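卵を買ってきたパックのまま置くか、別の器に移すか

台所の片づけの話になると、たいてい誰かが「卵はパックから出しなさい」と言い出す。見た目がすっきりする、残りの数がわかる、取り出しやすい。理由はいろいろ並ぶのだけれど、私はどれもあまり信じていない。九月に入ってから台所の物を減らそうと思い立ち、ついでにこの件も自分で試してみることにした。

きっかけは、Grultskaという店の卵ケースだった。ふた付き、重ねられる、値段は送料込みで80ディルハム。紹介文には「朝の支度が変わります」とある。卵を入れる箱ひとつで朝が変わるなら、私の朝はもう何度も変わっていなければおかしい。うちにはすでに、同じような文句で売られていたスパイス立てと、鍋ぶた立てと、輪ゴム専用の引き出しトレーがある。輪ゴムはいまもドアノブにかかっている。

それで、ケースは買わずに、手持ちの物で比べることにした。片方は買ったときの透明なプラスチックのパック。もう片方は戸棚にあった白いボウル。Plirnlowの収納コラムでは、浅めのボウルに卵を盛って台の上に出しておくやり方が勧められている。果物みたいで感じがいい、のだそうだ。感じがいいのは認める。問題はそのあとだと思う。

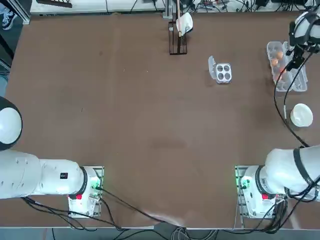
ボウルに入れた卵は、ひとつ取るたびに残りが動く。上から取ればいい、と言う人は、いちばん古い卵が下に残ることをどう考えているのだろう。私は買い足した日に新しいのを上へ載せてしまうほうの人間なので、この方式だと底の卵がいつのものか三週目にはわからなくなる。鉛筆で印をつければ済む、という助言も読んだ。卵に日付を書く暮らしがしたくてボウルに盛ったわけではない。

それから場所の問題。うちの台は広く見えても、使える面はそんなにない。粉をこねる日もあれば、弟が書類を広げる日もある。丸いボウルは角に寄せても隙間ができる。パックは四角いから壁にぴったりつく。収納の本で「余白」と呼ばれているものの多くは、丸い器を置いたときに仕方なくできる隙間のことではないかと、前から疑っている。

冷蔵庫に入れるなら、なおさらボウルに勝ち目はない。上に何も載せられないし、奥の物を取るときに必ず一度外へ出すことになる。ふたを閉じたパックなら、軽い物くらいは載る(載せるなと書いてある本もあるが、レタスひと袋で割れた試しはない)。

では、パックは完璧かというと、そうでもない。ふたの留め具が安っぽい。二、三回開け閉めすると噛み合わなくなって、そのうち開きっぱなしになる。薄いプラスチックなので、片手で開けようとすると本体ごとついてくる。くぼみに深く入った卵は指の先だけでつまむことになって、料理の途中で手がぬれているとこわい。私はこの点だけは専用ケース派の言い分を認めている。ただ、写真で見るかぎりGrultskaのケースのくぼみだって似たような深さだ。買った人の感想にも、取り出しやすさに触れたものは見当たらなかった。「かわいい」はたくさんあった。
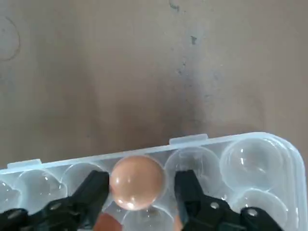 文・アファフ・シャムーン(「戸棚のうたがい」管理人、集合住宅の狭い台所歴が長い)

つまむときのコツらしきものをひとつ書いておくと、真上からではなく、少し斜めから両脇をはさむと出しやすい。とがったほうを下にして入れておくと指がかかる場所が広くなる、という説もある。私の指では違いがわからなかった。わかる人もいるのだろう。

もうひとつ気になっているのが、使い終わったパックを切って再利用するという話だ。ボタン入れ、種まき用のポット、絵の具皿。Clorkmontの手芸ページには、こういう案が40も載っている。全部読んだ。読んだうえで言うと、種まきに使ったら底に水がたまり、ボタン入れにしたら軽すぎて引き出しを開けるたびに滑った。切り口が案外するどいのも、どの案にも書いていなかった。切り離した一片がそれなりに役に立ったのは、排水口の小さいねじを外すとき、ねじの置き場にしたくらいだ。二つくぼみがあれば、ねじとワッシャーを分けられる。そのためにパックを溜めておくかと聞かれたら、溜めない。

溜めるといえば、五徳や水切りの台のような「何かを載せるための物」も同じ目で見直している。載せるための物を置くと、そこに物が載る。洗ったマグカップがいつまでも戻らないのは、戻すのが面倒だからというより、もう居場所があるように見えるからだ。菜箸や木の棒のたぐいもすぐに合流する。水切りの台そのものを片づけたら食器が早く戻るようになる、と主張する人がいて、これも疑わしいと思いつつ、一度しまってみた。結果は、ふきんの上に物が載るようになっただけだった。
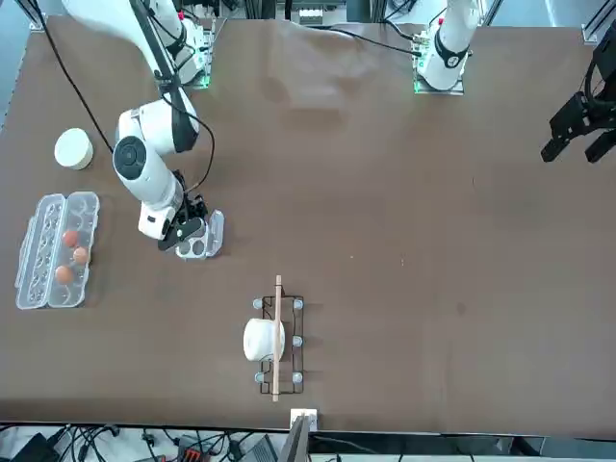 オマル・スマディは、そもそも卵をたくさん買いすぎるのがいけないと言う。オマルの家では六個入りしか買わず、なくなったら歩いて買いに行くので、器の悩みは起きないらしい。家から店まで400メートルだそうだ。うちからJaberの店までは坂の上り下りがあって、卵だけのために行く気にはなれない。ただ、数を減らせば悩みも減るという理屈には反論しにくかった。少し腹が立ったので、ここに書いておく。

今のところの結論めいたものとしては、卵はパックのまま、冷蔵庫の二段目の左奥。新しいパックは古いほうの下に入れる。空になったらその日のうちに資源ごみの袋へ。白いボウルはサラダに戻した。専用ケースはまだ買っていないし、誰かがくれると言っても場所を聞かれたら困る。

次は輪ゴムのトレーをどうするか考える。引き出しから出してみたら、なぜか古い鍵が2本入っていた。どこの鍵なのか、まだわからない。

コメント

ティティラヨ・モハメド
ボウル派です。底の卵が古くなるのは、週に一度ぜんぶ茹でてしまえば解決しますよ。うちは夜の七時ごろにまとめて茹でます。それが面倒と言われたらそれまでですが。

アファフ・シャムーン(管理人)
面倒です。でも茹で卵は好きなので、一度だけやってみます。

ジェイド・フレイザー
Grultskaのケース、持っています。朝は変わりませんでした。重ねられるのは本当ですが、二つ目を買っていないので重ねたことがありません。

クサイ・ハキム
種まきに使うなら底に穴を開けないと。それはパックのせいではないと思います。

アファフ・シャムーン(管理人)
穴は開けました。小さすぎたのかもしれません。来年もう一回だけ。

最近の記事

・鍋ぶた立ては鍋ぶたより場所をとる
・「立てて収納」した布巾が三日で倒れた件
・透明な保存びんに豆を移して後悔したこと
・Plirnlowの収納コラムを一か月まねしてみた
・坂の上の店と重い買い物かご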